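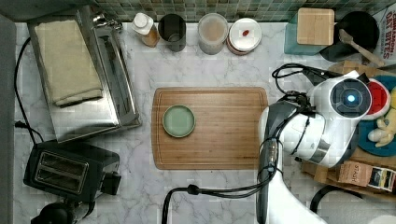 Equipment review: Tarton parallel gripper and wrist camera on a light bench arm
Prepared for the Tilitz Laboratory for Household Manipulation
Author: Dagný Bech. Checked by Edeltraud Ammann.
9 Nov 2019

Summary

The laboratory was asked to advise whether the Tarton two-finger gripper should replace the Erorham unit at present fitted to our kitchen bench arms. Our finding is favourable, with reservations about the cable and the supplied controller software. We recommend purchase for the kitchen benches only.

Background

The Erorham gripper has been in service since the benches were first set up. It is strong and has given little trouble, but its fingers are broad, and operators have complained for a long time that it cannot be brought down beside a dish without touching the rim. Trials of a possible replacement began in June. A third unit, from Trịnh, was withdrawn by the supplier before testing was complete and is not assessed in this review.

Both grippers were driven by the same arm, under the same controller, on the same counter. Operators were given 30 minutes to become familiar with each before any attempt was recorded.

Fingers and reach

The Tarton fingers are slender and angular, and this is the main argument in their favour. Work with small, shallow dishes on a cutting board was noticeably easier. The operator could place one finger close behind a bowl and still have a clear view of the rim through the wrist camera. With the Erorham unit the same approach usually had to be made from directly above.
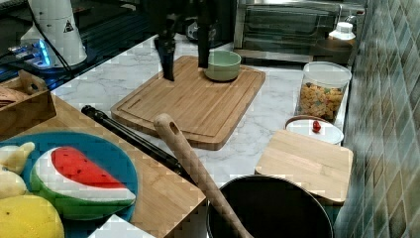 Gripper open over the cutting board, with the green bowl at the back right corner.

Each gripper was used for 64 attempts at lifting a small dish and setting it down again. The Tarton unit dropped the dish 2 times. The Erorham unit dropped it on three occasions, a difference too small to support any claim. What did differ was the number of attempts in which the dish was pushed sideways before being grasped. Nandini Annamalai, who reviewed the recordings, judged the Tarton unit to be clearly better in this respect, and the second reviewer agreed.

Soft items were less satisfactory. Plush fruit tended to roll out of the narrow fingertips when taken near one end, and the wider Erorham fingers were more forgiving. Laboratories working mainly with cloth or soft goods should take this into account.

Camera

The wrist camera supplied with the gripper is adequate. Its field of view takes in both fingertips and a good part of the board. Colour was steady under our ceiling lights, although reflections from polished metal caused the exposure to shift when the arm turned towards the oven. The overhead camera already owned by the laboratory remained necessary for planning the approach, and the wrist view should not be bought as a substitute for it.

Cabling

The cable is our principal complaint. It is stiff and longer than the arm requires. If left free it can trail over the work surface, where it may catch on light objects. Ketill Hedegaard tried several ways of securing it and found that a clip at the wrist and a second on the lower segment gave the best result, at the cost of a little rotation. The maker offers no clip of its own.

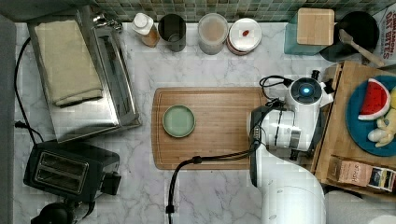

The arm at the right of the board, seen from overhead. The black cable crosses the lower part of the board and continues to the bottom of the frame.

Controller and software

Installation took around two hours, most of it spent on the force settings. These are entered in a menu that does not show the units in use, and the printed manual describes an earlier version. Signe Hallgrímsson has written a one-page note on the correct values, which is kept with the bench log.

The emergency stop behaved as expected in every test. The speed limit returns to its factory value when the power is removed and must be set again by hand. We regard this as a fault and have reported it to the supplier.

Recommendation

Approved for the kitchen benches, subject to cable clips being fitted before first use. Not approved for the textile bench, where the Erorham gripper should be kept. Requests for the full attempt records may be sent to the author.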